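Rimen Chamber Voting Set
Made by Braven
Item 869

Overview | What's in the box | Specs | Support

If you have ever sat through a town meeting where a close show of hands had to be counted three times, you already know why we got so excited about this one. The Rimen is a complete voting set for councils, assemblies, party conventions and student senates. Every member gets a keypad, the clerk gets a base station, and the result of a roll call goes up on the wall the moment the chair closes the vote.

We love how simple the keypads are. Yes, No, Abstain, and a small round button to ask for the floor. The buttons are big, they click when you press them (a really satisfying click!) and the light next to your choice stays on until the chair closes the vote, so you can change your mind right up to then. The raised marks on the keys can be read by touch.

The base station keeps the speaking list too. Members who press the floor button join the list in order, and the clerk can move someone up for a point of order with one tap. Speaking time counts down on the wall display and on the member's own keypad, green to yellow to red, with a soft chime that can be turned off. Please do try the chime before you turn it off, it's nicer than you'd think.

Open and secret votes

You pick the kind of vote before you open it. In a roll call, each name appears with its vote, and the full list is saved with the item number and the time. In a secret ballot only the totals are kept. The link between keypad and vote is dropped when the vote is cast, so the clerk can't look it up later and neither can we.

You can also set the majority you need: simple, two-thirds, three-fifths, or a majority of all seats filled. The chair's tie-breaking vote can be switched on or off. Quorum is checked each time a vote opens, and the base station will tell you if you're short.

What's in the box

Base station with power cord
Keypads, 125
Charging cases, 2
Chair's keypad with Open and Close keys
Display cable
Seat labels and a printed setup guide

Specs

Model: Rimen 2
Item number: 869
Connection: its own radio link, no internet needed
Keypad battery: rechargeable, charges in the case
Saved votes: up to 2192, then export to clear space
Export: plain text, spreadsheet, or printed minutes sheet
Wall display: any screen or projector with HDMI

Works with Gridgate

Already using Gridgate for your agendas? Load the agenda onto a memory stick, plug it into the base station, and each item shows up ready to vote on. Amendments made during the meeting can be typed in at the base station and will show up indented under the main motion, which makes the minutes so much easier to write up afterward. The Štěpánek wall bracket (sold separately) fits the base station if you're short of desk space.

From the people using it

"Our budget session in September had forty amendments and we were home before ten at night. I had the minutes sheet printed before the room was empty. My one wish is a longer display cable." Alina Crăciun, assembly clerk

We hear you on the cable, Alina! A longer one is now listed under accessories.

Care and storage

Wipe the keypads with a soft dry cloth and keep sprays away from the buttons. Let the cases charge overnight before a meeting. If the set will be stored over a long recess, charge it halfway, turn off the base station, and leave the case lids closed. Replacement keypads come unpaired, and pairing one takes a minute: hold Yes and No together next to the base station until the light blinks, then type in the seat number.

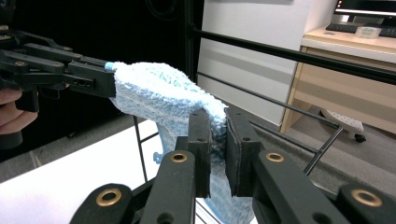
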